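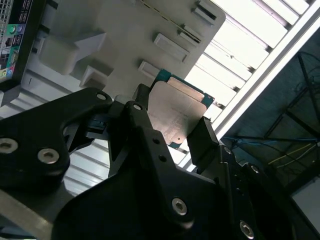 Keeping the chip cell happy

I caught Parisa Nikzad at Plandevlow with a hex key in her hand, so we chatted while she worked. The three black fingers come first, she told me (always!), with every bolt checked before a shift. "A processor's metal lid is slippery stuff, and if one finger sits a hair out, the chip creeps." She wipes the tips down every 24 hours and swaps them after 100 shifts. And the wrist camera? "Oh, I clean that last, with a dry cloth, then I run 2 test picks."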